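FLERNADECK – Briller, the baking supply shop on Denanent Street, will hold its first Flat Pie Day in February. The rules fit on a napkin, and the shop has printed them on 200 of them.

Entrants roll out one crust, by hand, to the size of their own pie dish. Crusts shaped like a neighboring state will be accepted, though judged accordingly. Entry costs $2, butter included. Pasta machines are banned after a long discussion that Briller would prefer not to repeat.

There is room for 20 bakers at a time, and the shop expects to run out of flour before it runs out of opinions. Sign-up sheets are at the register, next to the lard. 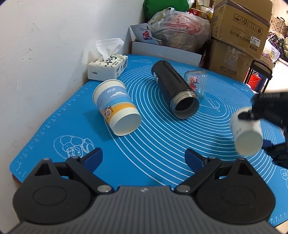
A reader of the shop's newsletter has already written in to ask whether store-bought dough counts if you feel bad about it. It does not. Hlongwane Dairy is supplying 80 pounds of butter, and leftovers will be sold at the door – salted first.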